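Notes for the Thursday evening talk, Asville hall. Kettle goes on at the halfway point, so don't rush the first bit.

## Opening, while people find their seats

Hello everyone, and thank you for coming out when you could be at home with your feet up. I promised the organisers I would talk about laying a tray, and I know that sounds like a very small subject for a whole evening, but I have been carrying trays up and down stairs for most of my life and I find I still have plenty to say about it!

(Pause here. Let the people at the back get their coats off.)

I started at Kumero, which was a guest house with 14 rooms and a breakfast that went up to every one of them. You learn quickly in a place like that. A tray that looks lovely on the kitchen table can be a misery by the second landing, with the spoon sliding one way and the milk the other.

## The tray itself

I have a real fondness for a plain wooden one with rounded corners. They are kinder on the hip when you go through a door sideways, and they don't chip the paintwork. My own came from the Trasby sale and I paid 5 pounds for it, and I would pay it again tomorrow.

Put the tray down first, somewhere flat, with a cloth or a sheet under it if the table marks easily. Then bring the crockery to it. I like to set the bowl and saucer beside the tray, as a pair, and have a good look at the size of them before I decide where they are going to live.

(Next slide. Give them a moment with it.)
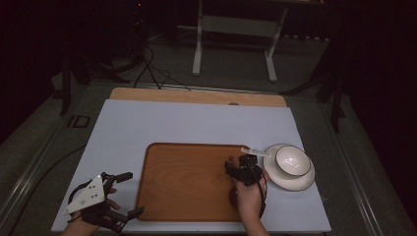

## Bowls and saucers

The white bowl and saucer with the dark rim are just the sort of thing I mean. A rim like that is a great help on a tray, I think, as your eye goes straight to the edge and you can tell at a glance whether the bowl is sitting square on its saucer or leaning. When it leans, put it right before anything goes in it. Soup is very unforgiving.

Heaviest thing in the middle, or a touch towards you. Handles pointing to whichever hand the person uses, and do ask them, even if you have known them for years. I took porridge to my own aunt the wrong way round for an entire winter and she was too polite to mention it.

(If there's time, tell the Delaunay teapot story. If the tea is already out, skip it, it goes on a bit.)

## Having a go

There are trays on the side tables, so please take one between two. Lay it for somebody you know, walk to the piano and back, and see what has moved. After that we'll have our tea, and I'm very happy to talk about tray cloths with anyone who wants to.

Remember to thank the kitchen, and ask for the Trasby trays back before people leave.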